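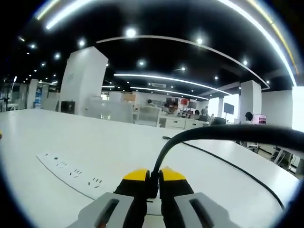

*Fig. 1. White desktop with two black cables.*

# Saving Seats: Unwritten Rules in the Grabowska Reading Room

Intro Sociology, group project, written up by Lovisa Sandberg

So our group got interested in seat saving. You know the thing where a person puts a sweater on a chair, goes off to lunch, and comes back to find the chair still theirs? There's no rule at Grabowska that says you can do this. There's a sign by the door that says you can't! And people still walk right past an unused chair in finals season and go sit on the floor by the printers.

Our question was pretty simple: what makes a stranger respect a claim that has no official backing? Ylva Grønli came up with it (she had lost a window seat that week and was still mad), and Roald Boström and I signed on.

## What we did

We watched the reading room in February, in one-hour shifts, 16 shifts total. Each time somebody came in looking for a place and passed a seat with belongings on it and no person, we wrote down what was on the seat or the table and what the newcomer did. That gave us 620 passes. Four of them had to go because Roald's handwriting beat all three of us, so everything below is based on 616.

We also did eight interviews. Our instructor, Lutfa Biswas, made us rewrite the interview guide twice. My first version asked "Do you think seat saving is rude?" and she pointed out that everyone would say yes and we'd learn nothing. The final version asks people to tell the story of the last time they moved somebody's stuff, or wanted to.

## What we saw

Most people left the claimed seat alone. That was expected. The part I liked better was how much the object mattered. An open notebook with a pen lying across it was close to untouchable. A single empty coffee cup got treated as trash, and people slid it over without looking embarrassed at all. Coats were somewhere in the middle, and they seemed to work better on the chair than on the table.

When people did take a seat, they nearly always did a little performance first. They looked at the neighbors, or asked "Is anyone here?" even when they could see the answer. Goffman would have had fun in there. The neighbors turned out to be a big deal in the interviews too. One woman told me she'd never met the guy next to her, but when someone reached for his backpack she said "he's coming back" before she'd thought about it. She had no idea if he was coming back!

Sunday evenings were different. The room was packed and the claims got weaker, and I heard two arguments, both very quiet.

## Problems

We only wrote down people who passed close to a saved seat, so anyone who spotted the stuff from the door and turned around isn't in our numbers. Ylva and I also disagreed about what "passing" meant until the third shift, and I'd throw those early ones out if we did it over. And all eight interviewees were friends of friends, mostly from Monness Hall.

Ronja Ljungberg, who read our draft for peer review, asked why we never tried leaving things on seats ourselves. We talked about it. It would have been a real experiment, but we'd have needed ethics approval and there wasn't time. I'd start with the notebook and the coffee cup, on the same table, at the same hour.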